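Fletwood Hand-Held Gripper, Wide Camera Version

Sold singly or as a matched pair. Page last updated 1/11/23.

I get asked for this one more than anything else in the shop, so let me tell you what I like and what I don't! I ran the Fletwood next to the Drernau for most of August, mostly on cloth (my least favorite thing to pick up with any machine), and the Fletwood is the one I kept reaching for.

The big draw is the finger pads. They have a fine mesh face with a bit of give, and thin fabric stays put without me squeezing like crazy. The Drernau pads are smoother and easier to wipe down -- great for bottles and boxes, kind of a pain with a dish towel. The camera looks out over the fingers, so you see your grip and a good chunk of the room in one view. You do get a lot of bend in straight lines out there, and if your software hates fisheye you should plan a calibration session before anything else.

Cloth between the pads, with a second gripper and its marker in view:

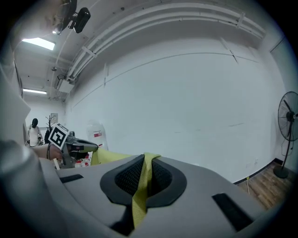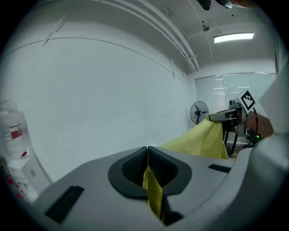 Can I use just one gripper if I only need one arm's worth of data?
A single unit works fine by itself. You calibrate it the same way, and you can add a second one later and pair them in the setup menu.

A few other things from my notes. Mirela Evangelista tried the pair for me with her smaller hands and found the trigger a stretch, so order the short trigger if you wear small gloves (it's 7 dollars extra and swaps in with 2 screws). Balthasar Eberhard prefers the Drernau handle and he's not wrong, it's comfier on a long day. I also wish the cable came out lower -- mine kept brushing my wrist.

In the box: gripper, one marker plate, spare pads, cable. Carrying case sold separately. Part number 673, and spare pads ship from Noltholm with the next order.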